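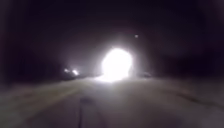
How Yarn Gets Its Thickness

Yarn is made of fibers. A fiber is a single thin hair of wool, cotton, or some other material. One fiber is too weak to knit with, so many fibers are twisted together. The twist presses them against each other, and they hold.

What is a ply?

The first thing a spinner makes is one long twisted strand, called a single. Two singles twisted together make a two-ply yarn. Three make a three-ply yarn. The second twist goes in the opposite direction from the first. If both twists went the same way, the yarn would curl up on itself like an old phone cord.

More plies do not always mean thicker yarn. Four very fine singles can be thinner than one fat single.

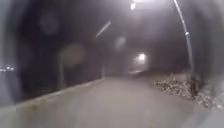

The number of plies tells you how the yarn is built. To find out how thick it is, you need a different measurement.

Wraps per inch

Take a ruler and wind the yarn around it so that the strands lie side by side. They should touch but not overlap. Do not pull the yarn tight, as stretched yarn is thinner. Count the strands that fit in one inch. Thick yarn gives a small number and thin yarn gives a large one.

Length and weight

Labels usually give the length of the yarn and its weight in grams. These two numbers can be compared. Suppose a ball of Wilix weighs 100 grams and holds 200 meters, and a ball of Kavanagh weighs 100 grams and holds 476 meters. The weight is the same, but the Kavanagh is stretched out over a much longer distance. If both are wool, the Kavanagh must be the thinner yarn.

Very fine yarn for lace can go further still. Stirkham lace yarn has 951 meters in 100 grams.

Why it matters

A pattern is written for one thickness of yarn. If it says to cast on 40 stitches, the finished width depends on how wide each stitch is. Thick yarn makes wide stitches — the same 40 could make a scarf or a blanket for a doll. Knitters check by making a small square first, called a swatch, and measuring it.
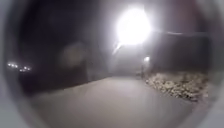 Sadville wrote to ask whether a swatch has to be washed before it is measured. Yes, if the finished piece will be washed. Wool can relax and spread in water, and cotton can shrink. Let the swatch dry flat, then measure the stitches near the middle, where the edges do not pull on them.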